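The Zekudine Road

A short story

Socorro Sánchez took the early bus out to Ivia in January, with one suitcase and the keys to a house she had not been inside for 17 years. 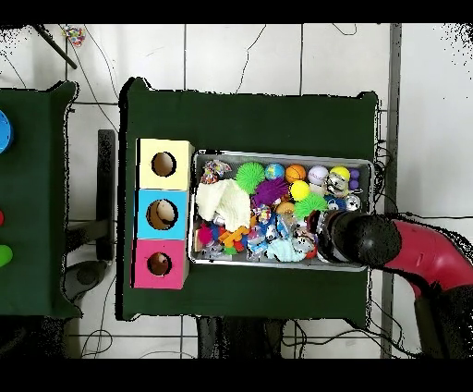 The bus was nearly empty. A man slept across the back seat with his boots on. Socorro sat behind the driver and kept the suitcase between her knees, although he had told her twice that there was room for it below. She got down at the chapel, where the road to Zekudine turns off, and walked the last part uphill.

Her aunt's house stood third from the end. The shutters had been green and were now mostly grey. She tried the large key first and it was the wrong one. The small key turned without trouble.

Inside it smelled of soot and old apples. She opened the kitchen window, then the back door, and stood in the draught with her coat on. The calendar by the stove was from a seed merchant and showed a month in spring. Her aunt's apron hung behind the door. Socorro took it down, looked at it, and put it back.

Ander came over before noon. He had the farm below and had been feeding the hens since the funeral.

"You'll want to know about the water," he said.

"What about it?"

"It's shared. Your aunt had it two mornings and I had the rest. Escobar will tell you different."

"Who's Escobar?"

"He bought the top field. He'll be down to see you. He wants this one as well."

He showed her the sluice, a slab of slate in an iron groove, and how to lift it without trapping her fingers. The water ran brown for a bit, then cleared and went off along the ditch towards the leeks. Ander watched it go. He said her aunt used to stand just there in her slippers, even in frost, and shout at him if he was late closing his side.

"Was he often late?" Socorro nearly asked, and then saw that she had been about to speak as if he were somebody else. She was tired. She thanked him and went in.

Escobar arrived the next day in a clean car. He was younger than she had expected and wiped his feet for a long time. He sat at the kitchen table, accepted coffee and did not drink it.

"I'll be plain," he said. "I offered your aunt 2,000 for the bottom strip. Only the strip. She could have kept the house and the garden."

"What did she say?"

"She said she'd think about it."

"When was that?"

He had to work it out. "Six years ago."

Socorro laughed, and after a moment he did too. He told her the offer was still open. He wanted to run a track through to the road so that his trailer need not go round by the chapel. It was a reasonable thing to want. He wrote his number on the back of an envelope and she put it under the sugar bowl.

That week she cleared the upstairs. Most of it was linen. In the wardrobe, under the blankets, she found a biscuit tin of letters, and among them 28 from her own mother, tied with kitchen string. She had not known that the sisters wrote. In all her childhood they had not sat in the same room, and the reason given was always the strip of land, which their father had left to one and promised to the other.

She read them on the stairs, where the light was best. There was hardly anything in them about land. Her mother wrote about the price of shoes, a bad tooth, a neighbour's dog. Socorro has passed her exam, said one. Socorro has had her hair cut and looks like a boy. In the last of them her mother asked whether the ditch still flooded by the walnut tree, and said that she sometimes dreamed she was standing in it.

Socorro went out to look. The walnut was a stump, but the ditch had flooded beside it, and the grass there was long and very bright. She stood at the edge and got her shoes wet. Then she walked the strip from one end to the other. It took no time at all.

In the evening she rang Escobar.

"You can take your trailer across," she said. "Keep to the wall side. I'm not selling it."

"I'd want that in writing."

"Then write it down and bring it here. I'll sign it."

He was quiet, and she could hear a television behind him. He asked how long she meant to stay, and she told him she had a return ticket for the end of the month.

Early the next day Ander's side of the sluice was still open. She put on her aunt's slippers, went down to the ditch and called out to him across the leeks. He came out of the barn with a bucket in each hand, stopped when he saw her, and put the buckets down.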